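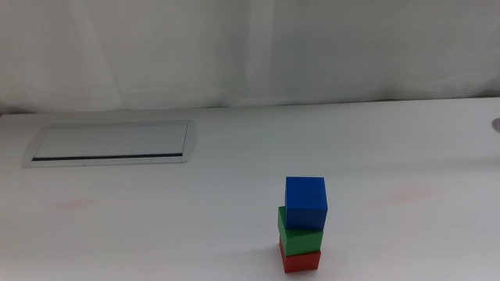

## 4.2 Building the three-cube tower

1. Clear a flat, level area of the table.
2. Set the red cube down with one face flat on the surface.
3. Place the green cube on the red cube. Release it only when it rests flat.
4. Place the blue cube on top.

**Note:** Small offsets between cubes are acceptable – the edges do not have to line up.

**Caution:** Do not lean on the table during steps 3 and 4. If a cube tips, take the tower down and restart from step 2.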